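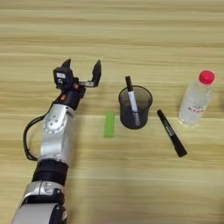

Left arm, jaws open. Block, cup with the white pen, black marker, bottle.

Monday, Trukell kit, second session

Mounting and cabling finished before lunch, if you count the left arm's cable as finished. It bows out well to the side on its way up to the gripper. The manual calls this "service slack." I call it the thing I will catch with a sleeve by Friday. So-ying wants a clip on it and I agree, but Cullwood (who sold us the evaluation) say any clip has to come from them, and the clip kit is a separate line on the quote. Of course it is.

Left gripper homed on the second try. The first try ended with a fault code listed in the manual as "see Firkden." Firkden is the controller software. Firkden's own help page for that code says to see the manual. Power cycle cleared it. Writing the code on the whiteboard in case it becomes a friend.

Speed set to 40 percent for everything today. The brochure numbers are all at 90 and I'm in no hurry to meet them.

Tabletop set: green block, mesh cup, pens, water bottle. The sales demo used nice matte cubes on a gray mat, so I went to the supply cupboard instead. Mesh and clear plastic are what I'd expect to upset the vision, and if we're paying for the Ông module I'd like to see it upset now, on the trial license, which has 12 days left.
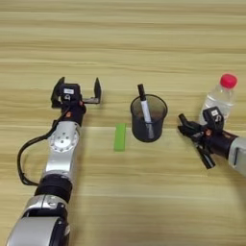

Both arms over the table. Right gripper by the cup and bottle, left one open.

Two-arm mode needs its own calibration, 4 poses per side, and the wizard forgets the left side if you hit Back while doing the right. Ask me how I know. Did the lot again after coffee.

Notes for the review sheet:

Teach pendant is good. Better than ours, I'm sorry to say.
Orange trim: no opinion, though the brochure has several.
Firkden log export drops the time stamps. Sent to Cullwood support, got a ticket number and a survey.
Ông license is per arm. Check whether the quote says one or two. (So-ying)

Still to do: pen out of the cup with the right arm, handoff to the left, then the bottle. Cap stays screwed on, please, whoever runs it. Pass/fail sheet is in the June folder. Not scoring anything until the calibration has survived a night with the power off.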